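Ticket 161 - Label printer drops every second job after driver update
Status: Resolved
Product: Surden desktop label printer, USB and network
Site: Urnamside warehouse office
Opened: February

Summary
After the driver update, the label printer at packing station 7 prints the first label in a batch and skips the second. The third prints, the fourth is skipped, and so on. The print queue shows every job as completed. No error light on the printer, no message on the workstation.

Steps to reproduce
Open the Drekcombe shipping client, select two or more orders, choose Print Labels. Single-label jobs come out correctly. The fault appears on batches of any size above one.

Initial checks
Power cycled the printer and the workstation. No change.
Replaced the label roll with a new one of the same size. No change.
Ran the built-in self test from the front button. All test labels printed with correct margins, so the print head and the feed roller are not suspects.
Swapped the USB cable. No change.
Printed a batch from a text editor through the same driver. Labels were skipped in the same pattern, which rules out the shipping client.

Entry, 9:40 a.m.
Compared the driver settings with station 3, which has the same printer and was not updated. Two differences found. Station 3 has media tracking set to Gap and label height set to 41 mm. Station 7 has media tracking set to Continuous and label height set to the driver default. The update appears to have replaced the stored profile with a factory one.

Set station 7 to match station 3 and printed a batch of 14. The first nine labels came out in order, then the skipping started again. Settings were still correct in the driver window after the failure.

Entry, 11:15 a.m.
Checked the printer's own stored configuration using the Marquez setup utility. The printer keeps a separate media setting in its memory and it still read Continuous. The driver sends its settings at the start of a job, but when the printer goes idle between labels it goes back to the stored value. That would fit the nine good labels: the tenth order had a longer address block and took longer to build, long enough for the idle timer to run out.

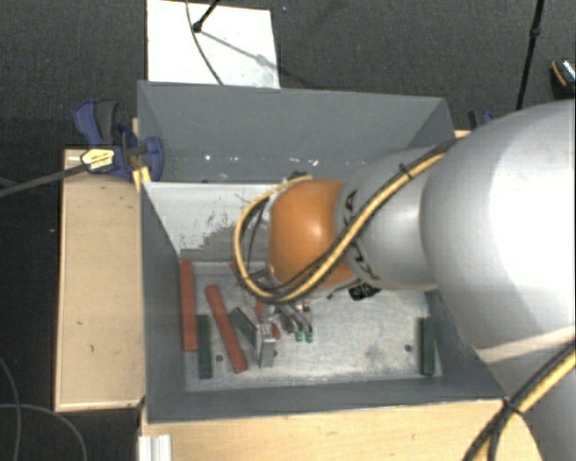 Category: Peripherals / Printing

Resolution
1. Closed the shipping client and cleared the queue.
2. Opened the setup utility and selected the printer by USB port. Do not select it by network name - the utility will read settings over the network but does not save them.
3. Set Media Type to Gap and Label Height to 41 mm.
4. Clicked Send, then Save to Device. Send alone is lost at the next power cycle.
5. Ran gap calibration with the roll loaded and the cover closed. The printer fed about four blank labels and stopped.
6. Restarted the print spooler and reopened the shipping client.

Verification
Printed the same batch of 14 twice. All labels present and in order both times. Power cycled the printer and repeated with the same result. Left the printer idle through lunch and printed a batch of two at 1:30 p.m., no skip.

Notes
The old driver did not send a media setting at all, so the stored value should have caused trouble before the update. It did not, and the reason was not found. The vendor release notes list only "improved media handling" for this version.

Station 3 should stay on the old driver until its stored configuration has been checked. Export the profile before updating. The export option is under File, Save Profile As, and is grayed out while a job is in the queue.

Follow-up
Station 5 reported faint print on the left side of the label. Different fault, moved to its own ticket.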